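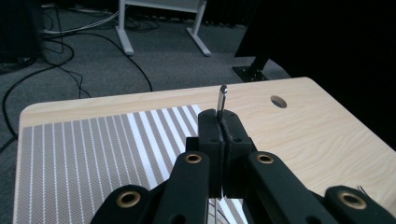 Section 6. Loss of Grip, Jammed Linkage and Pinch Hazards

6.1 Scope of this section

This section applies to the Rellow hand-held gripper when it is used to pick up, hold and place small metal pins. It covers three conditions: a pin that slips or turns between the fingertip pads, a linkage that does not open or close fully, and contact between the linkage arms and the operator's hand. Routine cleaning is covered in Section 5. Replacement of the connecting block is not an operator task and is not described in this manual.

This section replaces Service Notice 189, which should be removed from the binder.

6.2 Before you begin

CAUTION: The linkage arms move together. When the fingertip pads close, the gaps between the inner and outer arms also change. Keep fingers, sleeves and cords away from the arms whenever the gripper is switched on.

CAUTION: A pin held near its lower end can be thrown from the pads if it is pushed sideways. Wear eye protection during every test in this section.

Work at a stable table with good light on the pads. Route all cables away from the place where the operator stands. If the table has a cable opening, cover it before handling loose pins.

You will need:
The test pin supplied with the gripper
A clean, dry, lint-free cloth
A soft brush
The hex key from the accessory pouch
A fault record sheet (Form 569)

6.3 Fault A: The pin slips or turns between the pads

A pin that is held correctly stands upright in the seam between the two pads, with its rounded tip above the top edges of the pads. The pin should not lean toward either pad. Slipping is most often caused by oil on the gripping faces, a pin seated too high, or pads that no longer meet evenly.

1. Open the gripper and remove the pin. Do not pull a pin out of closed pads.

2. Switch the gripper off and disconnect it from its power supply.

3. Wipe both gripping faces with the dry cloth. Do not use solvent on the pads.

4. Brush out the small holes and recesses on the upper faces of the pads.

5. Look along the seam with the pads closed by hand. The seam should be narrow and straight from top to bottom.

6. If the seam is wider at one end, loosen the pad screws by half a turn, press the pads together squarely, and tighten the screws again.

7. Reconnect the power supply and switch the gripper on.

8. Place the test pin between the pads and close the gripper at the low force setting.

9. Touch the tip of the pin lightly with the end of the brush handle. The pin should not turn or move down.

10. Repeat steps 8 and 9 once at the normal force setting.

NOTE: Do not raise the force setting to make up for a pin that slips. High force marks the pads, and the fault will return sooner.

If the pin slips at the normal setting after the pads have been cleaned and aligned, take the gripper out of use and continue at 6.6.

6.4 Fault B: The linkage sticks or does not close fully

Each linkage arm turns on a brass bushing. A bushing that has moved out of its seat, or that has dirt packed against its rim, can stop the arm before the end of its travel. The usual sign is a pause in the movement of one finger while the other continues.

WARNING: Do not try to free a stuck arm while the gripper is switched on. The arm may release suddenly.

1. Switch the gripper off and disconnect the power supply. Wait until the status light is fully dark.

2. Hold the gripper by the handle with the pads pointing away from you.

3. Move the fingers slowly by hand from open to closed. Note the point at which resistance is felt, and on which side.

4. Inspect the bushings on the inner and outer arms. Each rim should sit flat in its circular hole, with no visible gap on one side.

5. Remove dirt from around the rims with the soft brush.

6. Check between the arms for loose hardware. Small screws and dropped pins can lodge beside an outer arm and may be hard to see against the black parts.

7. Remove any loose item with tweezers. Keep the item and attach it to Form 569.

8. Move the fingers by hand again. The movement should be smooth in both directions.

9. If the movement is smooth, reconnect the power supply and run two full open and close cycles with no pin in place.

Do not oil the bushings. Oil will travel along the arms to the pads and cause Fault A. Do not tap a raised bushing back into its seat. A gripper with a raised or cracked bushing must be returned for service.

6.5 Pinch contact and unexpected closing

If a finger or glove is caught between the arms or pads:

1. Release the trigger. Do not pull against the arms.

2. If the gripper does not open, press the stop button and disconnect the power supply.

3. Push the release tab at the base of the handle and open the arms by hand.

4. Obtain first aid and inform the shift supervisor.

5. Tag the gripper and leave it at the station until it has been inspected.

If the gripper closes without the trigger being pressed, follow steps 2 and 5 even if no one was touched. An unexpected closing is treated as a safety event and must be reported on the same shift.

The handle firmware supplied before Release 2 does not record unexpected closings. On these units the operator's written report is the only record, and it should state the force setting in use, the position of the trigger, and whether a pin was in the pads.

6.6 Taking the gripper out of use

1. Remove any pin from the pads. If it cannot be removed with the power off, leave it in place.

2. Attach a red tag to the handle, clear of the linkage arms.

3. Complete Form 569. Enter the fault letter, the side affected and the steps already carried out.

4. Place the gripper in its case with the pads closed and the cable coiled loosely beside it.

5. Send the case to the Plamard service desk with the form inside the lid.

Do not transfer pads or arms from one gripper to another. The parts are fitted as a set, and mixed parts may produce a seam that looks straight but does not hold evenly.

6.7 Return to use

A gripper that has been serviced may be used again only after the receiving site has completed the test in 6.3, steps 7 through 10, and the cycle test in 6.4, step 9. The person carrying out the tests signs the yellow card and removes the red tag. Keep the card with the gripper for the remainder of its service life.

Questions about this section should be sent to Heather Yule, Equipment Safety, extension 658.

Section 6 revised 9/3/19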